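Stisisura: The Complete Series (Blu-ray, 8 discs)
Sisley Video - Television - Science Fiction - Item 834

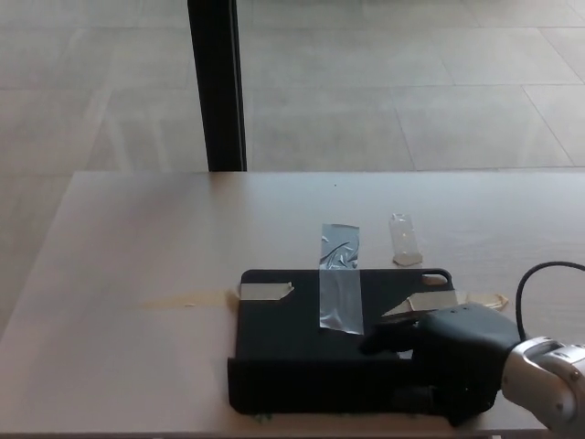
Black board on a beige tabletop, tiled floor beyond.

Format: Blu-ray, region A
Discs: 8
Episodes: 43
Extras: 273 minutes
Audio: English stereo, English 5.1 remix
Subtitles: English, French
Publisher: Nasrallah Home Entertainment
Released: December 2021
Status: In stock

"Complete" is the publisher's word. We would have gone with "nearly." You get all 43 broadcast episodes, including the two-part season one finale that the old DVD set ran together as a single movie with the middle credits chopped out. You don't get the unaired pilot. Nasrallah says no usable copy exists, which may be so, but clips from it show up in the extras and look perfectly watchable to us.

For anyone new to it, Stisisura is the one about the cargo ship Zidevance, whose crew takes a job hauling grain to a colony that has stopped answering its radio. The first season is slow and a good deal better than its reputation. The second brings in the mirror people, and opinions split from there. The third was written in a hurry after the network moved the show to a late slot, and no amount of remastering is going to fix the trial episodes.

Picture quality

The box says "newly restored from original film elements." Read the small print on the back and that applies to the live action only. The effects shots were finished on videotape and have been scaled up, so every time the Zidevance leaves dock the picture goes soft and the stars smear a little. Faces, sets and costumes do look much sharper than on the DVDs. So does the painted plywood on the bridge, if you care to look.

The 5.1 remix is loud and not much else. Explosions move to the rear speakers and the talking stays where it was. We suggest the stereo track. You have to choose it again each time you change discs.

Extras

Most of the 273 minutes comes from the DVD release. New for this set are a short piece on the model work and one commentary, on the grain silo episode. The commentary is worth hearing. The model piece spends too long on people saying how hard they worked - fewer handshakes and more models would have been welcome.

Packaging

Discs come in overlapping card sleeves inside a slipcase. The sleeves are tight and we have seen scuffs on brand new copies. The episode booklet lists two season three titles in the wrong order. Nasrallah promised a corrected booklet in June and we have not seen one.

Should you buy it?

If you own the DVDs and mostly remember the show fondly, wait for a sale. If you never owned it, this is the best the series has looked at home, and season one alone may be enough to justify the shelf space.

Returns: unopened sets only. Scuffed discs that play without skipping are not accepted as faulty by the publisher, so please check yours when it arrives.

Also in this section: Stisisura season one (DVD), Stisisura soundtrack (CD, out of stock)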